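Brinach two-arm table frame kit

Bench kits / Frames and mounts / Brinach

Sold as a flat pack. Arms, grippers and tabletop not included.

I started making these because I was fed up with clamping arms to the edge of a table and watching the clamps creep. The first Brinach was a square of black aluminium extrusion, a bag of brackets and a lot of swearing, and it lived on a bench in our shared workshop for a whole winter before Rattana Sitthichai asked if she could have one too. Then Silvia Jireš wanted one, and I thought, right, I'd better write down how it goes together!

So it's a frame that sits on top of the table you already have. You get a square outline, angled brackets for the corners and diagonal braces for the front, and the two arms bolt on at opposite sides facing each other. Everything stays where you put it, which sounds like a small thing until you've spent an evening re-teaching a pick because one base moved a hair.

Where it gets used

I build and test in the big workshop these days, with plenty of benches and other people's projects going on all round (I do like the company). A frame like this suits that sort of place. You can leave it set up and walk off for a chat, and the arms will still be square to each other when you come back. Our tabletop is a light wood-grain one and fairly glossy, so expect the overhead lights to show up as streaks. If you're using a camera to find things on the table, try it with the lights on before you settle your exposure.
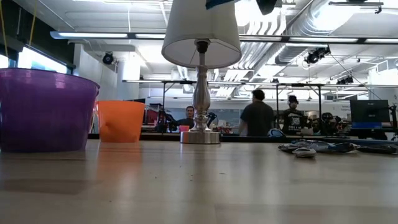 What I test it with

Sweets, mostly. Wrapped candy bars are brilliant for this: they're cheap, they slide over each other, and the shiny bits on the wrappers give a vision setup something to think about. I tip out a pile within reach of the right arm, put a bowl at the front corner and a pumpkin-face bucket at the back, and see how the sorting goes. The lamp stays on the table too, at the back in the middle, so the arms have something tall to work round. I'd suggest you do the same with whatever you've got handy – a bare table teaches you very little about your reach.

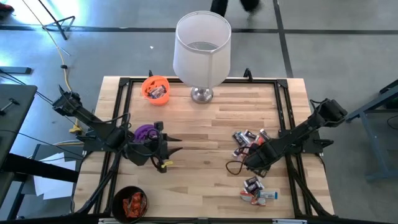
Cables are the part I get the most emails about. I leave mine fairly loose along the arm segments and let a loop hang at the gripper, as tight cables pull on the wrist at full stretch. Do check the loop doesn't sweep through your pile, though. Mine has done it plenty of times and I've chased chocolate across the concrete more than once.

What's in the box

Black extrusion, cut to length
Corner brackets and front diagonal braces
2 arm mounting plates, drilled for the Keane pattern
Bolts, nuts and 3 hex keys (you will lose one)
Printed build sheet

Putting it together

Lay the square out on the table first and leave every bolt finger tight. Fit the braces, check the diagonals match, then tighten the corners. Arms go on last, and it's much easier with a second pair of hands. Otakar Šimek managed it alone and has asked me to say he doesn't recommend it.

Price and delivery

The kit is 1,621 including the plates. If your arms use the Brusar pattern, put that in the order notes and I'll swap the plates over for nothing. The next batch gets cut in February.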